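Havthorpe House: Shared Kitchen Questions

Last updated September 24, 2020

These are the things new residents ask in their first week and old residents ask after an argument. If yours isn't covered, leave a note for Hanneke Postma in the office. She reads them all, including the anonymous ones, and she knows your handwriting.

Do I get my own shelf in the fridge?
You get half of one. Write your room number on everything. Food with no number is thrown out on the first of the month, and in January we found out how much of it there was.

Can I leave dishes to soak?
Overnight, yes. A pan that has been soaking since the weekend is being stored, and the sink is not storage.

Where do clean plates go?
In the rack until they've drained, then back in the cupboard. Plates stand up between the divider wires. The flat part of the rack is for bowls and mugs.

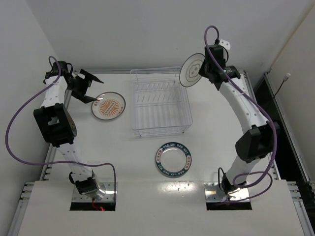

An empty rack, with dividers toward the back.

Somebody used my good knife. What can the house do?
Very little. Keep it in your room.

How much does it cost to replace a key?
$51. The second one is also $51, so there is no loyalty discount.

Can I have people over for dinner?
Up to 1,000 of them, as far as the lease is concerned, but the fire rules say twelve and the table seats eight. Put your name on the calendar and be done by eleven.

Who picks the plates?
You do, by leaving yours behind when you move out. The house has not bought a matching set in years and has no plans to.

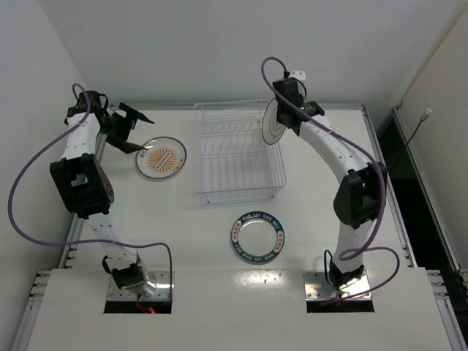

White wire rack and round plates.

The oven runs hot. Is it being fixed?
Domingo Mansilla has looked at it 2 times. His advice is to set it lower than the recipe says and stay in the room.

What if the smoke alarm goes off and it's only toast?
Everyone still goes outside. Bring a coat and try to look sorry.

Can I appeal a cleaning fine?
Yes, in writing, within a week. The form is in the drawer under the microwave, beneath the takeout menus.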